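Unit 4: Household Tasks and Two-Armed Machines
Instructor: Romain Joly

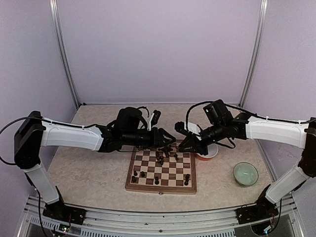 The question for this unit is whether a machine can yet be trusted with ordinary chores. Clearing a game from a table is a useful case. The pieces are small, they stand close together, and two arms must share the space above them without touching.

Repetition in a fixed station is the easier problem. A kitchen is harder — cups move, bowls are full, and the light changes.

Students should read the Tarnasis report, sections 2 and 3, before the seminar. Note that its 80 percent success rate comes from 1,000 trials at one table. Be prepared to say what that figure leaves out.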